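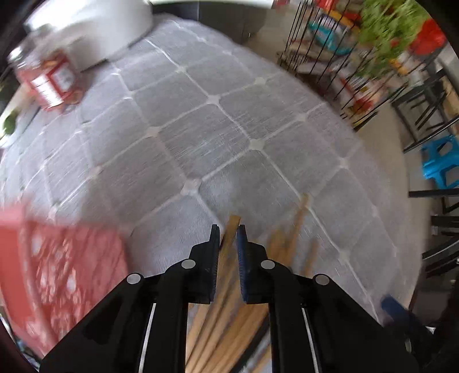
Rokeya Weerasinghe

The chopsticks came out of the drawer last. Lindsay had left them because they were the only thing in the kitchen her mother and her aunt had ever argued over, and she wanted the rest of the drawer done first.

She put them on the table, on the gray cloth with the crossed lines. Her aunt had bought the cloth in January, two weeks before she went into the hospital, and the creases from the package had taken until spring to fall out.

"Those are mine," her mother said from the doorway.

"All of them?"

"The wooden ones. I bought them when we lived over the bakery. She took them when she moved and said I gave them to her."

"Did you?"

Her mother pulled out a chair and sat down. She picked one up, looked at the square end, and put it back with the others.

"I said she could use them," she said.

The apartment had to be empty by June 30, 2018. The landlord had put that in a letter and then called to read the letter aloud. The couch was gone. A man had paid $200 for it and carried it down the stairs with his son, stopping on every landing. The beds were going to a cousin. What was left was mostly kitchen, and most of the kitchen was things that had no box of their own.

Lindsay tore off a sheet of newspaper and smoothed it flat.

"They don't all match," she said.

"They never matched. We had people over and they went home with them. Your uncle stirred paint with one."

"So which ones did you argue about?"

"All of them," her mother said. "Seven years. She wouldn't bring them when she came to my house. I had to buy forks."

Lindsay waited, but that was the whole story. She gathered the chopsticks and tapped the ends on the table to even them up. They would not come even. She rolled them in the newspaper anyway and looked for the tape.

"Leave two out," her mother said.

"For what?"

"We haven't had lunch."

There were noodles in the cupboard and one pot that had not been packed. Lindsay unrolled the paper, took out four, and went to fill the pot. Behind her, her mother had begun folding up the newspaper, pressing each crease down with her thumb.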